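The Window Table, and What Ended Up On It
Posted by Killian Picard, Thursday, June 12, 2025

I've been meaning to put up a page for the long table at Dilby ever since we moved it under the window, and then May got away from me completely. So it's a very short gallery to start with. Click for the bigger version if your connection is better than mine!
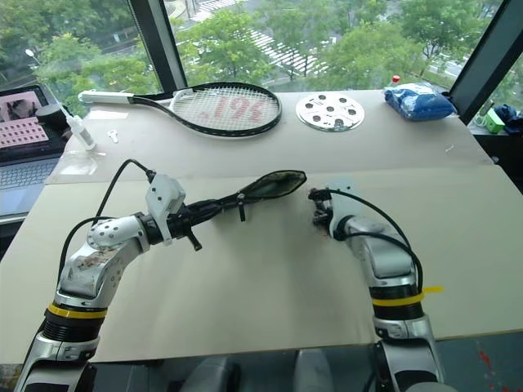

The window table, with the tennis racket and friends along the raised part at the back.

I love this table. It's light beige on top, it doesn't glare at you when the sun comes around, and the back section sits up higher than the front, so there's a natural place for all the stuff that hasn't been put away yet. (At my house that place is the stairs.) The front is for whatever is going on at the moment, and the back is for everything else. That was the whole plan when we set it up, and we've mostly stuck to it.

A few notes, because people always write and ask about the odd bits:

The tennis racket. White grip, black frame, white strings with a red 196 painted on them. I get asked about the number more than anything else on the table and I have no good story for you. I play maybe twice a summer and I'm terrible, so I'm the wrong person to ask about rackets in general. I do like how it looks lying there, though. If you play and you know about string paint, please write in.

The metal disc. Silver, a hub in the middle and a ring of six round holes. I've had guesses by email already from the two people I showed this to early, and they didn't agree. I'm leaving it at "disc" for now. It's a handsome thing and it looks great next to the racket, round next to round.

The blue bundle. Still in its shiny plastic. I'm a big believer in leaving things wrapped until you need them, which drives my sister up the wall, but dust gets into everything by a window and plastic wipes clean in a second.

The little bottle with the red cap. You have to look behind the blue bundle for it. Small bottles are the worst for wandering off, so I'm always glad when I spot one.

The black thing with the mesh, up front. Thick handle, cords wound around it, oval head with dark mesh over it. It makes me think of a tiny racket, or maybe a net for a very small fish. Put it in the same picture as the full-size racket and you've practically got a family portrait!

A little more about the room, for anyone who has only been to our old place on Trevell. It's smaller, but the light is so much better that I don't miss the space one bit. I walked over from the Caron parking lot with my coffee the first morning and it was still hot when I sat down, so the commute has improved too. The big shelf is coming next, once I've sorted the 13 boxes that are still stacked in the hall. Two of them just say "Sorurico" in my handwriting and I could not tell you what I meant by it.

More pictures when the shelf is up. If you have one of the old room that you'd let me add, send it along and I'll put your name under it.

Killian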